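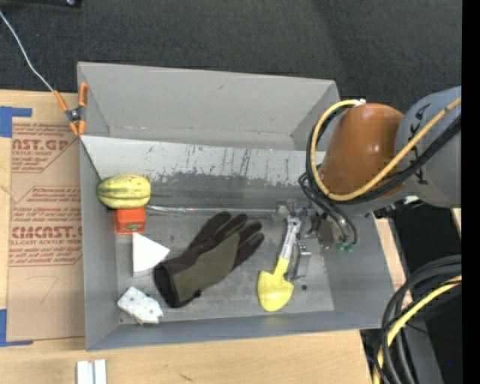

Living With the Arm: Shop Tips From the Sorting Bench
Posted 07/04/2025

The arm at our Hustevdale shop came in June. It picks mixed goods out of a bin, a job that used to belong to whoever had annoyed the shift lead. Some things we have learned to do differently.

Keep gloves out of the bin unless they are stock. A work glove lying among the goods looks like goods, and the arm has no opinion on whose it was. Hang yours on the hook by the door.

Mix your shapes. A toy shovel has a handle to grab. A squash rolls up against the wall and sulks. If you load only easy things in the morning, you get all the squash after lunch, when you are the one clearing what's left.

Leave the scratches on the divider alone. Two of us spent an afternoon on ours with a scouring pad and it looked exactly as bad, only cleaner. Vacuum the grit, wipe with a damp rag, go home.

Spring clamps on the rim are cheap and go missing. Buy 6, expect 3.

Cables: look where they hang before you lean in. Stop the arm first, every time, even for one small block. Doherty, our sister shop, taped a sign to theirs saying so. Put yours at eye level.

What changed for the people? Less bending. My back has stopped sending me letters. On the other hand, you now spend the day as a kind of waiter, bringing full bins and taking away empty ones, and the customer never says thanks. We swap places every 2 hours, and whoever is on the bench keeps the radio.

Our best day so far was 2,498 picks. The shift lead bought doughnuts. The arm didn't want one, so get the usual dozen.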